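Skikden、把持動作データの軌道復元ソフトウェア「Clondia」新版の提供を開始
手持ちグリッパ同士の相対姿勢推定と区間単位の品質判定に対応

2021年4月23日
株式会社Skikden

株式会社Skikden（以下、当社）は、手持ちグリッパで収録した作業映像からロボット用の手先軌道を復元するソフトウェア「Clondia」の新版について、本日より提供を開始しました。新版では、左右のグリッパ間の相対姿勢を推定する機能、軌道の品質を時間区間ごとに判定する機能、および復元した軌道を対象ロボットの運動学モデルに照らして検査する機能を追加しています。現行版の保守契約を結んでいる利用者は、追加費用なしで新版に移行できます。

開発の背景

手持ちグリッパによる収録では、ロボット本体を用意せずに作業動作を記録できる反面、手先の位置姿勢を関節角から直接求めることができません。このためClondiaは、グリッパに固定したカメラの映像と慣性計測値を組み合わせ、カメラの自己位置を逐次推定したうえで、あらかじめ登録された取り付け寸法を用いて手先座標系に変換しています。

従来版では、左右のグリッパの軌道をそれぞれ独立に推定し、共通の地図を介して重ね合わせていました。片手で完結する作業であればこの方式で支障はありませんが、一方の手で布を保持し、他方の手で端を探るような作業では、左右それぞれの推定誤差がそのまま手先間距離の誤差に加算されます。指先が接触しているはずの時刻に両者が離れて復元される、あるいは逆に干渉した姿勢として復元される事例が、利用者から継続的に報告されていました。

もう一つの課題は、データの採否の単位です。従来版は一回の実演を一つの単位として扱い、途中で自己位置推定が一度でも失われると、その実演全体を除外していました。自己位置推定の喪失は、手先が壁面に近づいて特徴点が減る場合や、把持した対象物が視野の大部分を覆う場合に生じやすく、必ずしも実演全体の品質を代表しません。除外された実演の中には、学習に必要な把持の瞬間が問題なく復元されているものも含まれていました。

新版はこれらの課題に対応するため、推定部の構成を見直し、判定部と検査部を新たに設けたものです。

新機能の概要

1　左右グリッパ間の相対姿勢推定

グリッパに取り付けた立方体マーカーを、もう一方のグリッパのカメラで検出し、両者の相対姿勢を直接求めます。検出は面ごとに行い、複数の面が同時に見えている場合は、立方体の既知の幾何形状を拘束条件として一括で姿勢を解きます。一つの面しか見えていない場合、平面マーカーに固有の姿勢の二重解が生じますが、直前までの軌道と慣性計測値から予測した姿勢を用いて候補を選択します。予測との整合が取れない候補は採用せず、当該時刻の相対姿勢は未観測として扱います。

求めた相対姿勢は、左右それぞれの自己位置推定の結果とともに、一つの姿勢グラフに組み込まれます。グラフの節点は各時刻の左右カメラ姿勢、辺は視覚オドメトリ、慣性計測の事前積分、地図への再位置同定、および今回追加した左右間の観測です。マーカーが視野から外れている区間では左右間の辺が存在しないため、前後の観測によって軌道全体が引き締められる形になります。左右間の辺の重みは、マーカーの画像上の大きさ、視線と面法線のなす角、および検出された角点の再投影残差から算出します。

マーカーの検出は魚眼画像上で直接行います。従来の検出器は透視投影への展開を前提としており、視野周辺部では展開に伴う引き伸ばしのため角点の位置が不安定でした。新版の検出器は、レンズモデルを介して角点候補を単位球面上に写像し、球面上で四辺形の当てはめを行います。これにより、画像の端に近い位置にあるマーカーも、中央付近と同じ処理経路で扱うことができます。

2　区間単位の品質判定

復元した軌道を短い時間区間に分割し、区間ごとに「採用」「保留」「除外」のいずれかを付与します。判定に用いる量は、追跡できた特徴点の数と分布、姿勢グラフの残差、慣性計測値から予測される加速度との差、左右間観測の有無と整合性、および指の開閉幅の推定信頼度です。各量のしきい値は設定ファイルに記述し、作業の種類ごとに切り替えられます。

「保留」は、軌道としては連続しているものの、しきい値を下回る量が一つ以上ある区間に付与されます。保留区間は確認画面に一覧として表示され、担当者が映像と軌道を照合して採否を決定します。決定の履歴は、操作した利用者の識別子、時刻、適用されていたしきい値とともに記録されるため、後日しきい値を変更した場合にも、どの区間が人の判断によるものかを追跡できます。

除外区間が実演の途中に現れた場合、出力時の扱いを三つの方式から選択できます。前後を別々の軌道として書き出す方式、除外区間に欠損の印を付けて一続きの軌道として書き出す方式、実演全体を書き出さない従来互換の方式です。欠損区間を補間で埋める方式は用意していません。補間した軌道が観測値と区別されずに学習に使われることを避けるための仕様です。

3　対象ロボットの運動学モデルによる検査

復元した手先軌道について、指定したロボットで再現できるかどうかを書き出し前に検査します。検査項目は、各時刻における逆運動学解の有無、隣接時刻間での解の連続性、関節速度の上限、および双腕構成における腕同士の干渉です。ロボットの設置位置は固定値として与えるほか、指定した範囲内で探索させることもできます。探索を選択した場合は、検査に合格する区間の合計時間が最大となる設置位置を求め、その位置と合格区間の一覧を出力します。

人の腕は手首を返した姿勢を容易に取れるため、見た目には無理のない動作でも、対象の腕では特異点の近傍を通過することがあります。検査部は可操作度の低下を区間ごとに記録し、品質判定の結果とは別の列として書き出します。二つの結果を一つの評点に統合することはしていません。観測の誤りに起因する問題と、機構の制約に起因する問題では、対処の方法が異なるためです。

柔軟物を対象とする収録への対応

今回の改修で重点を置いたのは、布や紐などの柔軟物を対象とする収録です。柔軟物は把持によって形が変わるため、対象物の形状モデルを手掛かりに手先姿勢を補正する手法が使えません。また、持ち上げた布は手先とともに動き、画像上では静止した模様として観測されます。自己位置推定がこれを背景の特徴点と取り違えると、カメラが動いていないという誤った推定に引き込まれます。

新版では、グリッパの筐体と指の領域を固定のマスクで除くことに加え、把持中の対象物の領域を逐次推定して特徴点の抽出対象から外します。領域の推定には、慣性計測値から予測される画像上の流れと、実際に観測された流れとの差を用います。予測と矛盾する動きを示す画素を指先の近傍から順に連結し、連結領域の外縁に余白を加えたものを動的マスクとします。対象物の種類や色を事前に学習させる必要はありません。

タオル地のように表面に細かな起伏のある布では、折り重なった部分に多数の角点が検出されます。従来版ではこれらの角点が抽出数の上限を占有し、背景の特徴点が不足する傾向がありました。抽出の上限を画像全体で一つに定めるのをやめ、球面上の格子ごとに割り当てるよう変更したことで、把持物が視野の中央を占める場合にも周辺部の背景から特徴点を確保します。 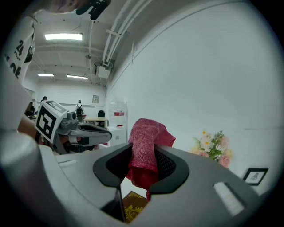

Ryszard Makowskaによれば、布の収録で最も扱いにくいのは把持そのものよりも、布を顔の高さまで持ち上げて広げ直す動作であるという。その間は背景の見える範囲が時々刻々と変わるため、動的マスクの余白を固定値にしていた試作版では、余白が狭ければ布の縁の特徴点が残り、広ければ背景まで失われた。新版では余白を手先の角速度に応じて変化させており、この調整によって試作段階での軌道の跳びはほぼ姿を消した。ただし、照明の映り込みが強い滑らかな布については、まだ満足のいく水準ではないとのことである。

上記の指摘にある光沢布については、新版の時点では動的マスクの推定信頼度が下がることを品質判定に反映し、該当区間を自動的に「保留」とする措置にとどめています。推定手法自体の改良は、10月に予定する次回の更新で対応する計画です。

指の開閉幅の推定

指の開閉幅は、グリッパ指に対応する画像領域の輪郭から推定します。従来版は左右の指に貼付した小型マーカーの間隔を用いていましたが、把持物が指の間から垂れ下がるとマーカーが隠れ、開閉幅が欠測となる問題がありました。新版では、隠れていない部分の輪郭だけを用いて指の回転角を求めます。指の形状は、設計データまたは校正時に撮影した開閉映像から登録します。小型マーカー方式も引き続き利用でき、両方式の結果が得られる時刻では差分を記録します。

弾性のある指では、把持力によって指先がたわみ、機構上の開閉角と実際の指先間隔が一致しません。Clondiaが出力するのは機構上の開閉角から換算した値であり、たわみは補正していません。把持力を推定する機能も本版には含まれていません。対象ロボット側の指令値として使用する際は、この点に留意してください。

時刻同期

左右のカメラおよび慣性計測装置は、それぞれ独立した時計で動作します。Clondiaは収録開始時の同期信号によって初期のずれを求め、その後は映像から推定した角速度と慣性計測の角速度との相互相関を用いて、収録中の時計の進み方の差を補正します。左右間の補正には、相互に観測したマーカーの運動も併用します。

補正後の残差が設定値を超えた収録については、警告を表示して処理を停止します。設定値の既定は40ミリ秒です。従来版では残差にかかわらず処理を続行していたため、移行後に初めて警告が表示される収録データが生じる場合があります。該当データの再処理には、同期手順を手動で指定する補助コマンドを利用できます。

社内評価の結果

新版の開発にあたり、布の持ち上げ、折り畳み、受け渡し、容器への出し入れからなる511件の実演を評価用データとして固定し、変更のたびに全件を再処理して結果を比較しました。評価用データは当社内の収録室と、株式会社Wundonの協力により同社の作業室で収録したものです。

従来版の基準では、このうち147件が自己位置推定の喪失により全体除外となっていました。新版で同じデータを処理したところ、これらのすべてについて、少なくとも一つの「採用」区間が得られました。採用区間が把持の瞬間を含むかどうかは実演によって異なり、容器の内側に手先を深く差し入れる動作では、依然として把持の前後が除外される例が残っています。

手先間距離の評価には、両方の指先を治具に差し込んだ状態で動かした校正用の収録を用いました。治具の寸法を真値として比較した結果、左右間観測が得られている区間では、従来方式で見られた時間経過に伴う誤差の増大が認められませんでした。左右間観測が長く途切れる区間では従来方式と同等の挙動となるため、収録時にマーカーが相互に視野に入る姿勢を適宜挟むことを推奨します。

なお、ここに示した結果は当社の評価用データに対するものであり、異なるレンズ、照明条件、作業内容において同じ結果が得られることを保証するものではありません。

処理系の構成

処理は、取り込み、同期、自己位置推定、姿勢グラフ最適化、開閉幅推定、品質判定、運動学検査、書き出しの順に進みます。各段階の中間結果は個別に保存され、設定を変更した場合は影響を受ける段階以降だけを再実行します。たとえば品質判定のしきい値を変更した場合、自己位置推定をやり直す必要はありません。

一括処理では、一つのジョブに最大1,000件の実演を登録できます。登録件数の上限は管理画面での一覧性を考慮したものであり、複数のジョブを連結して実行することも可能です。途中で失敗した実演は理由コードを付けて隔離し、残りの処理を継続します。理由コードは従来版のものを整理し、同期の失敗、地図への再位置同定の失敗、校正情報の不整合、入力映像の欠落を別々の符号としました。

校正情報には版番号と有効期間を付与し、収録の日時と突き合わせて自動的に選択します。グリッパの指やマーカーを交換した場合は、新しい校正情報を登録することで、交換前後のデータが混在したジョブでもそれぞれに適切な値が適用されます。校正情報が見つからない収録に対して、直近の値を代用する動作は廃止しました。

書き出し形式は、表形式のテキスト、構造化テキスト、および圧縮映像と軌道を一つにまとめた独自形式の三種類です。いずれの形式でも、座標系の定義、単位、校正情報の版番号、処理に用いた設定の全文を付随情報として格納します。回転は四元数で表し、符号の不連続が生じないよう隣接時刻間で整列させてから書き出します。

確認画面の変更

確認画面では、左右の映像、手先軌道、開閉幅、品質判定の各量を同一の時間軸上に並べて表示します。従来版では軌道の表示が映像とは別の画面に分かれており、照合のたびに画面を切り替える必要がありました。新版では時間軸上の任意の位置を選ぶと、対応する映像と三次元表示が同時に更新されます。

判定の根拠となった量は、しきい値との大小関係とともに表示します。動的マスクの範囲は映像上に重ねて表示でき、背景が過剰に除かれている場合や、把持物が残っている場合を目視で確認できます。マスクを手動で修正する機能はありませんが、マスクの設定値を変えて選択区間だけを試験的に再処理し、元の結果と並べて比較することができます。

映像に作業者や周囲の人物が含まれる場合に備え、書き出し時に顔領域をぼかす処理を選択できます。ぼかし処理は自己位置推定の完了後に適用されるため、軌道の復元結果には影響しません。ぼかし前の映像の保存期間は、管理者が設定します。

既存利用者の移行

従来版で作成したプロジェクトは、新版の取り込みコマンドで変換できます。変換では元のファイルを書き換えず、新しい保存先に複製を作成します。変換後は、従来互換の設定で一度処理を行い、従来の出力との差分を確認したうえで新機能を有効にする手順を推奨します。

設定ファイルの項目名には変更があります。特に、特徴点抽出の上限を画像全体で指定していた項目は廃止され、格子ごとの割り当てに置き換わりました。旧項目が残っている場合は、起動時に項目名と行番号を示して停止します。開閉幅の推定方式は、変換したプロジェクトでは小型マーカー方式のまま維持されます。

外部プログラムから呼び出すためのインタフェースは、従来の関数をすべて残したうえで、区間単位の判定結果を取得する関数を追加しました。従来の採否取得関数は、全区間が「採用」の場合にのみ真を返します。この関数に依存した既存の処理では、保留区間を含む実演が不採用として扱われるため、必要に応じて新しい関数への切り替えを検討してください。

提供形態および販売

新版は、計算機に導入して使用する形態でのみ提供します。収録映像を外部に送信する機能はなく、ネットワークから切り離した環境でも全機能を使用できます。ライセンスの認証についても、認証ファイルによる方式を用意しています。

新規の販売は、当社のほか、株式会社Wieczorekが取り扱います。同社は導入時の校正作業および運動学モデルの登録作業も受託します。価格は計算機の台数と保守の範囲によって異なるため、個別に見積もりを行います。評価用ライセンスでは書き出しに透かし情報が付与されますが、処理機能に制限はありません。

既知の制約

・鏡面や大きな無地の壁面が視野の大半を占める状態が続くと、自己位置推定が失われることがあります。該当区間は「除外」と判定されます。
・収録中に家具や機材を移動した場合、地図への再位置同定に失敗することがあります。移動の前後で収録を分割してください。
・左右間観測は、両方のグリッパに立方体マーカーが取り付けられていなくても、一方のマーカーが他方のカメラに写っていれば成立します。ただし、観測の向きが片方向に限られるため、両方に取り付けた場合より観測の得られる区間が短くなります。
・運動学検査における干渉判定は腕同士を対象としており、作業台や周辺の物品との干渉は含みません。
・三台以上のグリッパを同時に使用する収録には対応していません。

お問い合わせ

株式会社Skikden　Clondia製品担当
導入、評価用ライセンスおよび移行手順に関するお問い合わせは、当社ウェブサイトの製品問い合わせ窓口で受け付けています。保守契約のある利用者は、契約番号を添えて技術サポート窓口までご連絡ください。

本資料に記載された仕様および提供時期は発表時点のものであり、予告なく変更することがあります。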